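About Vusero

Hi, and thanks for clicking on the page that hardly anyone clicks on! I'm the one who answers the email, threads the machines and sweeps up the lint, so if you've ever gotten a message from us with too many exclamation marks in it, that was me.

Vusero is a small mending and cloth shop. We fix things made of fabric, and we sell the fabric we have left over. People bring in shirts with blown-out elbows, picnic blankets the dog got hold of, curtains that came up short after a move, a favorite pajama top that somebody (often a very small somebody) refuses to give up. We patch, darn, hem, re-line and now and then make a thing over completely. An old flannel shirt makes two good cushion fronts if you cut around the pocket, or one if you keep the pocket, and I always vote for keeping the pocket.

I started out doing this at my kitchen table on Drekberg Street. I had one machine, a tin of my grandmother's pins and a very patient family who ate dinner on their laps for most of a winter. When the mending pile got taller than the toaster I rented the front half of a shop on the same street, and a couple of years later we took the back half too. We still have the tin. The pins have mostly gone wherever pins go.

If you've been in, you know we have a thing about plaid. It's hard work to mend well – the lines have to meet up or your eye goes straight to the patch – and that is exactly why I like it. I'll spend a silly amount of time sliding a scrap back and forth until the white line lands on the white line. Teal plaids are my weakness, the bright ones with a bit of navy and black in the check. They look good against nearly anything, and I will tell you so even if you came in for beige.

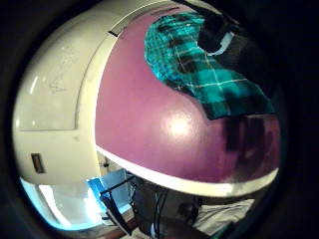
Chathurika Siddiqui says she'd never have picked a tartan patch for herself, and that it took her a week of wearing it before she stopped checking whether people were looking, and now she wants one on the other sleeve. Could we do that one a little bigger? Yes, we could, and we did, and I cut it on the bias so the checks run like diamonds.

That's the kind of job I love best. Not everybody wants a patch that shows, though, so we do the quiet kind as well. For those we match the thread in daylight, by the window, and we'll steal a sliver of cloth from a hem or a seam allowance if there's enough to spare. Biswas, our hand-darning half of the team, is much better at this than I am. I'm quick and I talk. Biswas is slow and doesn't, and the sweaters come out looking like they were never touched.

A few things people ask before they come in:

Please wash it first. We can't sew through mud (we've tried).

Bring the whole thing, even if the hole is tiny. I need to see how the fabric hangs and pulls before I know what sort of patch it'll put up with.

If you've saved a button, a bit of trim or the piece that tore off, bring that too. Ragged edges are fine! I'd much prefer a ragged scrap of the real cloth to a neat piece of something close.

Small mends usually take a week. Anything with a lining takes longer, and coats in the fall take longer still, so please don't wait for the first cold morning like I do with my own.

We've kept a mending book since the kitchen table days, a plain ruled one where every job gets a line and a snip of the thread we used. Number 2144 went in just before I sat down to write this, a quilt binding in dark green. We're on our third book now, and the first is so fat with thread ends that it won't close.

The leftovers go into what we call the Tisa bins, by the door. Those are sold by weight, all sorts mixed together: plaids, stripes, plain cottons, the odd bit of corduroy. Quilters get there early. There are also nearly 70 spools of thread on the shelf above that are too short for us to count on for a whole job but plenty for you to sew on a button, and you can have one free with anything from the bins.

In March we're starting up the sit-and-stitch evenings again. You bring something that needs fixing, we clear off the cutting table, and I make tea that Biswas says is too strong. Beginners are very welcome – my own first darn looked like a spider had been sick on a sock – and we have needles, hoops and scissors to lend. Just email first so I know how many chairs to pull out, and if you've got a teal plaid you're tired of, please bring it along and let me see it before you do anything rash.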